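6. Changing the felt pads and setting the finger gap

If you've made it through sections 1 to 5, your Clukance hand tool is bolted together, the camera is talking to the laptop, and you're probably itching to pick something up. Hold on a little longer! The pads are the part of this gripper that wears out first, and I get more mail about them than about everything else in this guide put together. I've changed mine more often than I'd like to admit, so what follows is how I do it now, after a few dumb mistakes.

You'll need:

Two new pads (the Mallik kit has the black blocks with the felt already glued on)
Four pad screws, the short ones
A small hex driver
A strip of plain paper
A soft brush or an old toothbrush
Thread locker, the weak kind

When to change them

Look at the felt before each long session. A bit of fuzz is fine and I think a slightly broken-in pad holds better than a brand-new one. Frayed edges are a warning. Gray, dusty felt usually just needs brushing, so try that first. Once you can see the black block through the felt anywhere, stop and swap both pads. I change them every 40 hours of recording whether they look bad or not, but I work with a lot of smooth plastic, and you may get more out of yours.

Note: Always change both. I tried running one old and one new, and everything I picked up twisted toward the old side.

Taking the old pads off

1. Unplug the tool. Yes, even the hand-held one with no motor in it — the camera cable is live and it's easy to snag.

2. Open the fingers all the way and lay the tool on its back on a towel.

3. Back out the two screws on the left pad, a half turn on one and then a half turn on the other, until they're both loose. If you take one all the way out first, the pad swings around and chews up the hole.

4. Lift the pad straight off. If it sticks, wiggle it side to side. Don't pry from underneath with a screwdriver.

5. Do the same on the right.

6. Brush the finger tips clean. Old felt dust packs into the corners and keeps the new pad from sitting flat.

Caution: While you're in there, leave the brass inserts alone. They're pressed into the plastic with heat, and if you lean on a screw that's gone in crooked, the whole insert will spin. After that you're printing a new finger. Start every screw by hand, and if it fights you before the second turn, back it out and try again.

Fitting the new ones

7. Set the pad on the tip with the felt facing in. I know that sounds obvious, and I've still done it backward.

8. Put one tiny dot of thread locker on each screw, start both by hand, then snug them up a little at a time. Snug is enough. You're going into brass sunk in plastic.

9. Close the fingers slowly and look at them from the top. The two felt faces should meet all along their length. If they touch at the front and gape at the back, loosen the screws, hold the fingers closed, and tighten again while they're pressed together.

10. Do the paper test. Close the pads on the strip and tug. It should drag evenly, with no spot where it slides free.
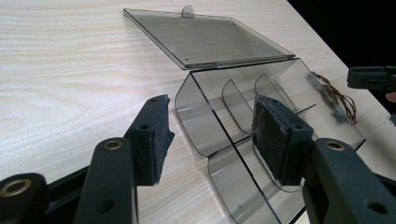
Clear plastic is what I like to practice on once the paper test passes, because it's slippery, it scuffs if you squeeze too hard, and the camera has a hard time with the shine. Anything that works there will work on cardboard. Go for the thin edges and curved walls first, and let the felt do the holding. If you have to squeeze until your knuckles hurt, something's off with the pads.

Setting the gap

11. Open the fingers fully and measure between the two felt faces. Mine sits at 88 mm. New pads are thicker than worn ones, so the number will drop a little right after a change.

12. Type the new number into the Eka settings page, under "max opening," and press save. Then close the fingers completely and press "zero." Skip this and the software will think you're still holding something when the hand is empty.

13. Open and close 30 times without stopping. Check the screws one more time. If any of them moved, it's a sign there wasn't enough thread locker, or there was dust underneath.

Note: If your readings jump around near the closed position, the usual cause is a stray felt hair caught between the pads. Trim it with nail scissors and zero again.

If you're using the Đồng finger set instead of the stock one, the steps are the same, but the screws are a size longer. Keep them in a separate bag! A long screw in a stock finger will come out the back and scratch whatever you're holding.

Write the date of the change on a bit of tape and stick it on the handle. The next section covers lining up the camera, and you'll want to do that with the new pads on.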